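The Bench at Cutdale

The shop opened at nine and the machine had already been working for two hours.

Hilde Dijkstra hung her coat on the pipe and looked at the sheet clipped to the booth. The night man had written 57 on it, and under that the word "better." He had not written better than what.

She had been putting together latch blocks in Cutdale for most of her working life. A latch block had a base, a fork, two pegs and a bracket, and a crosspiece that tied them together. A person who knew the job could do one without looking. She had done them while talking, while eating, and through most of one winter with a cast on her left wrist. In January the people from Lundach had come with a crate and said they would like to see if the job could be done another way. They asked her to teach it.

She had expected to show it her hands. What they wanted was for her to say what she did, and she found that she could not. "You put the fork in," she told the young man, Bhatt. "And how do you know it's in?" he asked. She said you just knew. He wrote that down, which she thought was decent of him.

She pulled the stool up to the screen and went through the pictures from the booth, the way she did every morning.
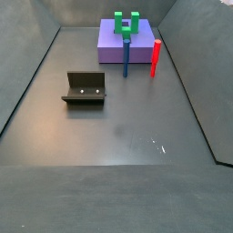
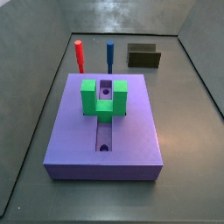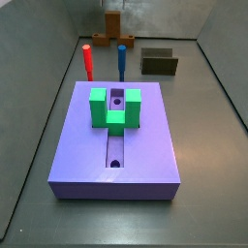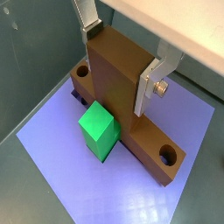 She drank her coffee and thought about the fork. It was always the fork. A person feels a part go home. There is a small give and then there is none, and your fingers stop by themselves. The machine had a number for that. If the number was too low it quit early, and if it was too high it leaned on the part until something moved that should not have.

Bhatt came in with his bike helmet still on.

"It got through 57," he said.

"I saw. How many did you have to reach in for?"

He took the helmet off before he answered. "Nine."

"That's a lot of reaching in."

"It was more last week."

She had to give him that. It was a lot more last week. In February it had spent a whole afternoon picking up the same peg and setting it down again a little to the left, and she had gone home feeling sorry for it and also, she admitted to her sister on the phone, pretty good.

"Wolside wants 3000 by spring," Bhatt said. Wolside was the customer. They made gates. "I told them we could do it."

"We who?"

"You and it."

She put on her glasses and sat down at her own bench, across the aisle. She had her bins set out in the order she liked, with the pegs nearest her right hand. She did one block, then another. She could hear the arm start up behind her, the little whine and then the stop while it made up its mind. She got to the end of her third before it was done with its first.

Around eleven the whine stopped and did not start again. She waited for Bhatt, but Bhatt was in the office on the phone. She got up and went to look. The arm was holding a crosspiece over the base, perfectly still. The screen said it was waiting for confirmation.

"Well, what do you want me to confirm?" she said.

She bent down and looked along the top of the base. The fork was sitting a hair high on one side. You would not have seen it from above. She would have felt it, but she would not have seen it. She opened the side door, put her thumb on the fork, pressed, and felt it give and then stop giving. She closed the door and touched the green box on the screen. The arm went down and set the crosspiece where it belonged.

Bhatt had come out and was standing in the aisle.

"It stopped on its own," she said. "It knew the fork was high."

"Did it?"

"It knew something. It didn't lean on it."

He got out his notebook. She watched him write the time and then the date, 11/03/2022, in his square careful letters, and underline it. He had a son at home who was learning to tie his shoes, and he had told her once that it was the same notebook.

"So can it do the job?" he asked her. He had never asked her before. The people at Lundach had asked her, on a form, and she had left that part blank.

She thought about it. "It can do the part I can tell you about," she said. "The rest of it, you need me standing here with my thumb."

"For how long?"

"I don't know. Put down that I don't know."

He put that down. She went back to her bench and pulled the bins in closer. Behind her the arm whined and stopped, and whined again. She picked up a base, and a fork, and pushed the one into the other, and this time she tried to pay attention to what her fingers did.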